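I've wanted a proper laundry basket for years and kept not buying one, because it's a boring thing to spend money on and there's always a carrier bag or a corner of the floor. Then the handle went on the old plastic tub (halfway up the stairs, full of socks, you can imagine) and I ordered the Cison wire basket in red that same evening.

I've had it since February and used it pretty much every day, so I feel qualified to go on about it at some length.

## What I was after

Something with air getting through it. Our old tub had solid sides and anything even slightly damp that sat at the bottom overnight came out smelling like a pond. I also wanted something I could carry on one hip while opening a door, and something that didn't look too awful, because our washing machine is in the kitchen and the basket lives in full view of anyone who comes round for a cup of tea.

I looked at a wicker one from Breathnach first, which was lovely but snagged my cardigan in the shop, and I took that as a warning. There was a fabric one too, the folding sort, and my sister has one of those and it spends its whole life slumped against the wall. So, wire!

## First impressions

It came in a box far too big for it, with one sheet of paper that told me to wipe it with a damp cloth. No assembly at all. The red is properly red, pillar box red, and I did wonder for a day or two if I'd made a mistake. Now I'm very fond of it. It cheers up that end of the kitchen no end and I can find it at a glance, even when the rest of the place is a tip.

I ran my hand round all the edges looking for sharp bits (I'd read a complaint about that in a review of a different one) and found one slightly rough weld near the base on the inside. A few rubs with a nail file sorted it. It hasn't caught on anything since, and I've had tights in there.

## Using it for towels

Towels are the real test for me. Four of us in the house, everybody showers, and I seem to wash nothing else. I'm also a terrible one for not folding. They come off the line or out of the dryer and get dropped in whatever shape they land in, and the basket has to cope with that.

It does, mostly. The wire holds its shape under a big bath towel, and the fluffy ones can puff up and flop over the rim without the whole thing tipping. With the old tub a towel hanging over one side was enough to drag it off the worktop.

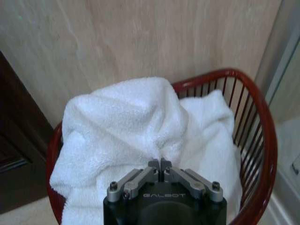 *White towel in the red basket, bunched up and hanging over the rim as usual.*

I bought new white towels this winter from a shop called Wiltarberg, very thick, and I was worried about the loops catching on the wire. I've pulled them out in a hurry dozens of times, by whatever bit came to hand, and I've had one pulled loop so far. That was on the rough weld, before I got the nail file out, so I only have myself to blame for putting them straight in.

The other thing with white towels is whether the colour comes off. I left a soaking wet one in there all Tuesday night by accident and fully expected pink stripes. Not a mark on it. I wouldn't make a habit of it, mind you, as I've no idea how the coating will be in a couple of years.

## The air business

So does it stop the pond smell? Yes, as long as you're sensible. A gym kit and a couple of tea towels will be fine until the next day. If you ram it solid with wet bath sheets then no basket on earth is going to help, and the ones in the middle will still be damp and horrible by morning. I give the heap a bit of a shake up when I walk past and that seems to do it.

Small things are the downside. Baby socks would go straight through, I'm sure of it. Ours are all big-footed so we've been lucky, but I have lost a hair bobble and a collar stiffener out of the side and found them both under the fridge. If you've little ones, put their bits in a net bag first.

## Carrying it

I was less keen on this at first. Wire on a bare forearm with a heavy load of wet washing isn't very nice, and I had a lovely grid pattern on my arm after the first trip to the line. In a jumper you don't notice. I've got into the way of laying a towel over the edge where my arm goes, so that's my solution and it cost nothing.

My neighbour Colm Ó Dubhghaill borrowed it to bring in windfall apples and he reckoned it was grand for that too, though he brought it back with leaves stuck in it and I had to pick them all out with a skewer.

It's light when empty, lighter than I expected. You can hang it on a hook on the wall if you're short of floor, which I might do when I get round to asking Peadar Lenihan to put one up for me (he did our shelves and they're still up, so he gets the job).

## Cleaning

Dust gathers on the bottom wires, and fluff, especially after new towels. I take it out the back, turn it over and give it a good bang, then go round with the damp cloth. Once a month is plenty. You can get it under the shower head as well, though dry it properly afterwards. I've not seen any rust yet but I'm keeping an eye on that filed bit.

## Things I'd change

- A smoother weld on the inside, obviously
- Some kind of padding on the rim, or even a clip-on sleeve
- Slightly closer wires at the bottom for socks and bobbles
- A lid would be nice if you're keeping it in the kitchen, as visitors do get a good look at your smalls

## Would I buy it again?

I would, and I nearly did. I had a second one in my trolley for upstairs, and then remembered we've got nowhere to put it. I paid 30 for mine with the postage, which felt steep for a few bits of wire, but the plastic tubs were 15 each and I'd gone through three of them.

They do it in a grey as well. Get the red.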